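3.2 Shared laundries as waiting places

Most of the households in our sample did their washing outside the home at least once a week. In Grelville this was mainly a matter of space. The older flats near the canal have kitchens with no plumbing for a machine, and landlords have been slow to add it. Tenants in the Wakby blocks had a utility room on the ground floor, but many still walked to a paid laundry because the utility room closed early in the evening.

We asked people to keep a diary of these trips over two weeks in January. They noted when they left home, what they did while the wash was running and whom they spoke to. We did not ask what they were washing, though several wrote it down anyway. Bedding came up often, as did school clothes and work overalls.
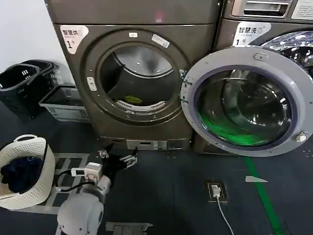
The diaries show that the wait was rarely spent in one way. People with young children tended to go home and come back. Those who lived alone were more likely to stay for the whole cycle, and nearly 90 minutes passed between arrival and departure on the longest of their visits. One man from Kumen Street read the paper, then walked to the post office, then came back and read the paper again. He described this as his usual Thursday routine in all but name, as he did not keep to a fixed day.

Talk between customers was mostly short. It began with practical matters such as change, powder or which machine was free, and often ended there. Where it went further, the two people had usually met before. We found little sign that strangers became friends through the laundry alone. Several people did say that they would notice if a regular face stopped coming.

3.3 Small purchases during the wait

Spending was recorded in a separate column of the diary. Sums were low and the items were ordinary: a drink, a roll, stamps, a birthday card. Gallagher's earlier work on the Bhutto estate treated such purchases as a side effect of the trip. Our diaries suggest a closer link. Some people saved small errands for laundry day so that they could be done during the cycle, and two of them chose their laundry for the shops nearby.
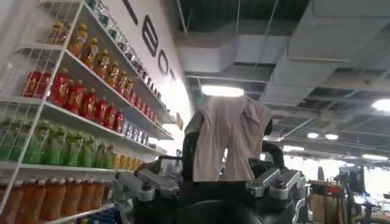

Figure 2. Bottled drinks on wire shelving.

Cold drinks were bought more often than hot ones, even in winter. Older respondents brought a flask from home and saw no reason to pay. Among those under thirty, buying a drink was described as a way of marking the start of the wait, and a few wrote down the drink before they wrote down the wash. 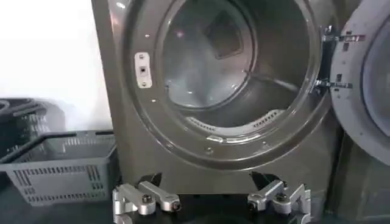
Department of Social Geography, Everyday Places Group

Follow-up interviews were held with 16 of the diary keepers. Each lasted under an hour and took place at home or in a café, as the person preferred. The questions covered cost, distance and habit, and we left time at the end for anything the diary had missed. Cost was raised first in most interviews. Distance mattered chiefly to people carrying wet washing home to dry, who would put up with an older laundry if it saved them a hill.

Contact: Ruairí Gallagher, Department of Social Geography | © Everyday Places Group | Back to top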